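Budgeting for the second arm: the small items

The arm itself was the easy part of the budget. We had a quote from Koltska, a second quote from Courtois, and both were within our limit. What overran on the first build was everything else, and this post is mainly a record of that so the second build gets planned better.

For context, the first arm is a bench unit with a two-finger gripper and a camera mounted at the wrist. It does pick and place on soft goods. The software side is handled by Kimutai Athumani. I do purchasing and the bench wiring. The budget we asked for in September was 2,380 for accessories, meaning anything that is not the arm, the gripper or the computer. We went over it before the arm had run a full Sunday session.

The main error was in power and cabling. I had one line in the spreadsheet that said "cables, misc." It should have been 12 lines. The wrist camera needs a USB run long enough to follow the arm through its full reach without pulling at the connector. The monitor needs power and video. The laptop has its own adapter. Each of these wants a socket, and the adapters tend to cover the socket next to the one they use. I ended up ordering a second power strip from Nivesa and paying express shipping, which cost more than the strip.
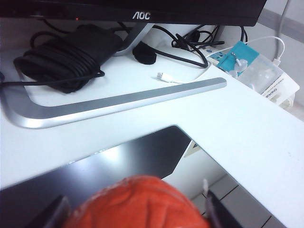

The bench from the wrist camera, with the orange soft item in the gripper.

Cable slack is the part I would now measure first. Put the arm at the far corner of its work area, measure from the wrist to the computer along the path the cable will really take, and add a service loop. Do this before ordering. Our first USB cable was specified from the straight-line distance and came up short. The replacement is 3 meters, and I am keeping that length for the second bench.

The second error was desk area. The monitor we had on hand has a wide L-shaped metal base that lies flat and takes up desk space. A clamp arm for the monitor would have given that space back. I had struck it from the first list as a comfort item. It is back on the list, and Mwanaisha Mollel has already approved it.

The third was plug adapters. Part of the equipment ships with plugs that do not match our wall sockets. Order these with the equipment and keep them in one labeled box.

Revised lines for bench two, in the order I will place them:

Arm and gripper, Koltska. Lead time 6 weeks.
Spare gripper finger pads, two sets.
USB cable for wrist camera, 3 meters, plus one spare.
Power strip with wide socket spacing.
Plug adapters.
Monitor clamp arm.
Cable sleeve and hook-and-loop ties.
Test objects, soft, assorted colors.

The test objects are on the list because Kimutai asked for them as a separate line. On the first build they were bought out of petty cash and the receipts took longer to process than the arm invoice. Bright colors are preferred — the desk is white and the fingers are black.

I have not included a service contract. Lurero offers one that would cover both arms, but the price depends on hours of use, and our log for the first arm is not complete enough to estimate that. Mwanaisha wants the log kept by session from now on. I will post the quote when it comes in, along with the final cost per bench.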